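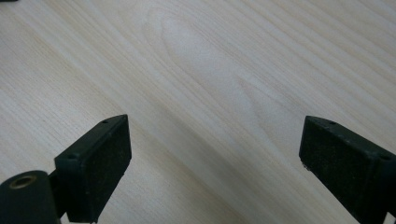
The Long Wait at the Brunton Table

On the Skorow side of the river, people talk about the customs union the way my aunts talk about a wedding that keeps getting put off. Talks with Cekovus opened 20 years ago, and five governments have since promised, with real feeling, that a deal was close.

I went up in March, on the slow bus, and spent a good long afternoon at the Brunton crossing, where some 100 trucks were lined up before lunch. The draft treaty now runs to 433 pages — most of them, I was told over very sweet tea, about dairy and fishing rights.

Cekovus wants its courts to settle disputes. Skorow would like a shared panel sitting in Porkik, a pleasant town with one hotel and a fine bakery, and neither capital has moved since the fall. The next round opens there on Sunday.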